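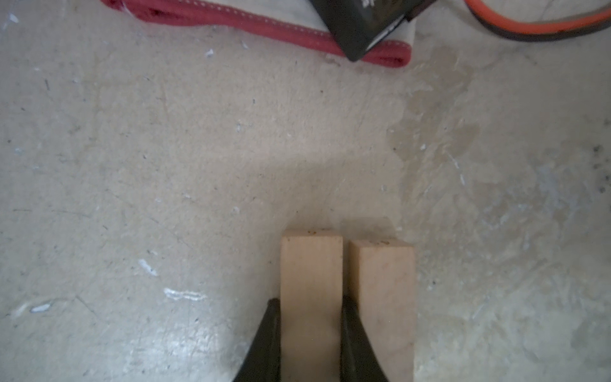
Makeup brushes last for years if they dry the right way, and most of the damage happens after the wash. Lay them flat with the bristles hanging over an edge, and keep the handles higher than the heads so water runs out of the metal collar. Plain unfinished wood makes a good prop for this. Two blond blocks stood side by side, like the pair on the concrete floor, will hold up one end of a tray. Brush the grit off first if they have been on the floor, and put a folded towel over the wood.

Washing

Use lukewarm water and a drop of mild dish soap or baby shampoo. Swirl the brush in your palm and rinse with the head pointing down. Foundation and concealer brushes need this once a week. Powder brushes can go two weeks. Squeeze the water out with a towel and reshape the head with your fingers. Skip the hair dryer.

Sponges take more soap than brushes. Fill a 375 ml jar halfway with warm water, add the soap, put on the lid and shake. Change the water until it stays clear. Throw the sponge out when it tears.

Storing

Dry brushes can stand upright in a cup, heads up. If the counter is full, use the wall. A divided basket keeps lip, eye and face products apart, and wire mesh lets dust fall through. Put small pencils in a glass first or they will poke out of the holes.

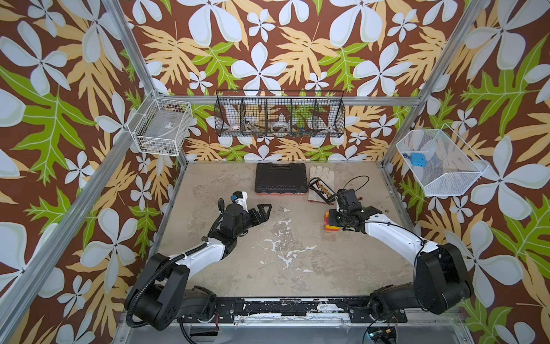
Black wire-mesh basket with five compartments, hung on the back wall.

Keep powders away from the shower, and keep nail polish out of the sun. Write the month you opened it on the bottom of each mascara. One marked March should be gone by the end of June.

Stains

Lipstick on a towel: scrape off what you can, dab with dish soap, leave it ten minutes, then wash as usual. Check that the mark is gone before the towel goes in the dryer.

Tips sent in by Sabina Navaratnam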